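Looking after painted and coloured panels in the home

Posted 1 May 2022

Coloured panels turn up all over the house now: shelf fronts, playroom storage, kitchen units, the sides of a utility cupboard. They are easy to live with if you clean them little and often. Most of the damage I get called out to repair was done by somebody scrubbing too hard with the wrong thing.

Everyday cleaning

Dust first, always with a dry cloth. Grit dragged across a shiny finish leaves fine scratches that show up every time the light comes in sideways. After that use a cloth wrung out in warm water with a drop of washing-up liquid. Go over it again with plain water and dry it. Leaving it to dry by itself gives you streaks, especially in hard water areas.

Do not spray cleaner straight on to a panel. It runs down to the bottom edge and sits there, and the bottom edge is where the finish usually lifts first. Spray the cloth.

Sticky marks from tape or labels come off with a little cooking oil. Leave it on for ten minutes, wipe, then wash the oil away with the soapy cloth. For crayon, try a pencil rubber before anything wet.

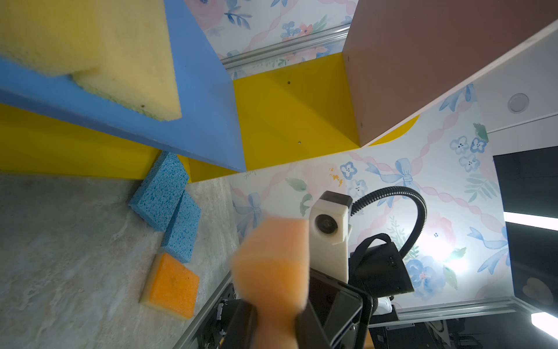 Sponges cause more trouble than people expect. The green scouring side will dull a gloss finish in a few strokes, and once it is dull there is no polishing it back on most ready-made units. Keep a plain foam sponge for panels and a different one for pans. A thick foam one like the yellow sponge against the blue panel is kinder to a smooth surface, provided it has been rinsed properly and has no grit caught in it. Throw it out when it starts to crumble. Old foam leaves bits behind in every corner.

White "magic" sponges are a mild abrasive. They are fine on matt walls for a stubborn mark but I would keep them off anything glossy.

Screw holes

If you have moved a bracket or taken off a handle, fill the hole before you do anything else. An open hole lets steam and splashes into the core of the board, and chipboard swells. For small holes use wax filler sticks, which come in sets of mixed colours. Soften the wax with your thumb, press it in, and level it with the edge of an old bank card. Two colours can be blended if there is no exact match.

For larger holes use a two-part filler, let it go hard, and sand it with fine paper wrapped round a cork block. Mask the area round the hole first. Torunn Hellström taught me to put down two layers of tape, and to take the top one off after the rough sanding so the second protects the finish while you do the last bit. It takes longer and is worth it.

If a screw has gone loose, do not just drive in a fatter one. Take it out, glue a matchstick or two into the hole, trim flush when dry, and put the original screw back by hand. Power drivers strip chipboard very quickly.

Chipped edges and corners

Sharp corners get knocked by the hoover. Touch up small chips with model paint and a fine brush, in thin coats. Loose edging strip can often be put back with an iron on a medium setting, with baking paper between the iron and the strip. Press it down with a block of wood while it cools. If the strip has no glue left on it, contact adhesive will do the job.

Matching a colour

Take a piece with you. A spare shelf or the inside of a door is best, as the outside may have faded. The paint counter at Brzozowska will mix small tins, and so will most decorators' merchants if you ask. Shop lighting is poor for this, so carry the sample card to the door and look at it there.

Write the paint name inside the cupboard in pencil. I spent most of one August trying to match a yellow for Przemysław Adamczyk, and the old tin was in his loft.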